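Feltgate Workshop News: Picking Arm Moves to the Shelves

September 11, 2019
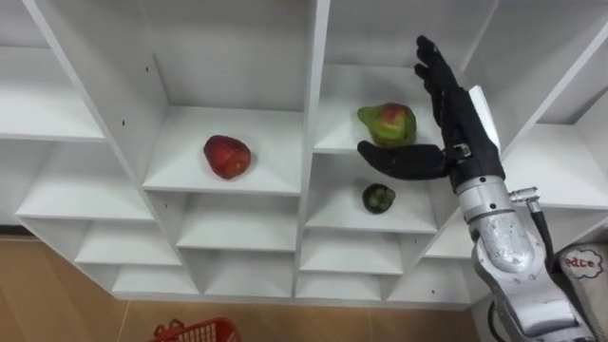 The arm group has finished its bench tests and is now working at the white cubby unit. Yakubu Jibrin and Adesuwa Abubakar started the build last December with a secondhand arm and a five-fingered hand, and most of the spring went into wiring and a new mount. The job they have set for it is simple to state. Take a piece of fruit out of a cubby, put it in the red basket on the floor, and go back for the next one.

Fruit was Adesuwa's choice. The shapes are uneven and the sizes vary, so one grip will not do for everything. The green and red piece in the upper right cubby is set toward the front of the shelf, where the thumb can come in low and the fingers have room to close. Small round pieces are harder. The hand has to go farther into the cubby to get hold of them, and the knuckles can touch the shelf above on the way in.

Two changes since the last newsletter. The cable now runs along the outside of the arm. The old route went through the elbow and got pinched twice in July. Yakubu has also rewritten the approach routine, which the group calls Fumport, so the hand lines up outside the cubby before it moves in. It is slower this way, but the side panels are taking fewer knocks.

Spending so far is $870, with $436 of that going to the replacement wrist motor. The group has asked for another $663 from the tool fund to cover a spare motor and a better power supply. The full budget is capped at $2,000.

Still on the list: a softer surface for the fingertips, a proper emergency stop on a longer lead, and a way to hold the basket in place. If you have offcuts of thin rubber sheet, leave them in the Moser cabinet with a note for Adesuwa.

Please check with Yakubu before taking anything off the shelves, even if the arm is not moving. Positions are measured at the start of a session and have to be done over if a piece is shifted. The group meets Wednesday evenings at the Bollville end of the shop, and members are welcome to watch.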